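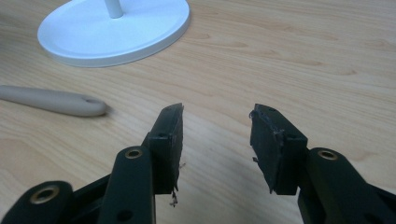 From: Isla MacBrayne
To: chores-list
Subject: Re: Hanging and sorting utensils, where do things stand?

Gönül Tokgöz wrote:

> We run a canteen kitchen and a small packing room behind it. Every year
> somebody on this list says the machines are nearly ready for the dull jobs,
> and every year we hire for them. My question is narrow. Spatulas, ladles and
> mugs come out of the washer and have to go onto hooks. Can a robot do that
> now, with two arms, on an ordinary table, at a rate I could put in a
> spreadsheet? Clerasard quotes 95 percent on "utensil handling" in the May
> sheet. Does that figure mean what I think it means?

Probably not. I have read the same sheet. Their 95 percent is for picking, from a bin, with a fixed tray as the target. The tray forgives an error of a finger's width in any direction. A hook doesn't. If you want a rate for hanging, ask them for hanging, and ask for the part list while you're at it.

I'll split the job up, because the state of things is different for each piece.

Picking a rod-shaped handle off a flat table is in decent shape. Two opposed fingers, a wide opening, approach from above, close across the short axis. The usual failure is a handle that rolls or pivots as the first finger touches. Compliance in the pads hides most of this. A matte handle on a wood table is an easy case for the cameras. A wet steel ladle under strip lights is a hard one, and I'd guess your washer produces the hard one.

Knowing how the object sits in the grip is worse. After closing, the handle can be off by several degrees and the wrist camera sees less of it than you would like, with its own fingers in the way. For a tray this is harmless. For a hanging hole it decides the outcome. The hole in a typical handle is a few millimeters wide and the arm tip has to go through it.

Placing on the hook is where I would put my doubt. A tree-style stand with curved arms has its tips bending upward, so the motion is over the tip and then down, and the clearance between neighboring arms shrinks as the stand fills. Add that the stand is light. If you push on one arm the whole thing shifts or leans, and the pose you measured a second ago is stale. People fix this with the other hand without thinking. A two-arm machine can do the same, but then both arms are working in a small volume and the planner has to keep them apart.

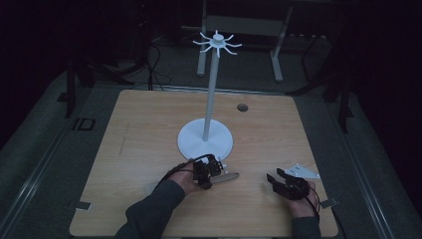

The teaching side has moved further than the machines have. Grippers held in the hand give you demonstrations at close to human speed, and you no longer need to drive an arm remotely to get data. The Islow set has 2507 demonstrations of table tasks collected that way, and the policies trained on it are visibly better at the approach than what Holloway was showing before. They are still poor at recovery. A person who misses the hook backs off and tries a different angle. The policy tends to repeat the same miss, or lets go.

Wear is missing from every vendor sheet I have read, and it matters for your spreadsheet. Finger pads fray. The facing tears at the edges first, then loose fiber gets between pad and handle and the friction changes. A policy trained with fresh pads does not know this. In our shop we run Gramosine facing on flat blocks and get up to 2 weeks before the edges go. Loose fiber is also a hygiene question in a kitchen, so check with your inspector before you price anything.

So, for your case:

Bin to tray, dry, known utensils: worth a trial.
Table to tray, mixed utensils: worth a trial if someone is nearby to clear faults.
Mugs onto a stand that is bolted down: possible, slow.
Utensils onto free-standing hooks: keep hiring.

If you can change the fixture, do that first. A wall rail with open-ended slots takes the hole out of the problem and costs less than one service visit. The packing room is a separate matter and I would look at it before the kitchen. The parts are dry, the light is under your control, and a dropped item goes back in the bin.

Can you post the handle diameters and the hole sizes? Also whether your hooks are fixed at both ends or only at the base. I can run a handful of them on our bench next time it is set up for rods.

Isla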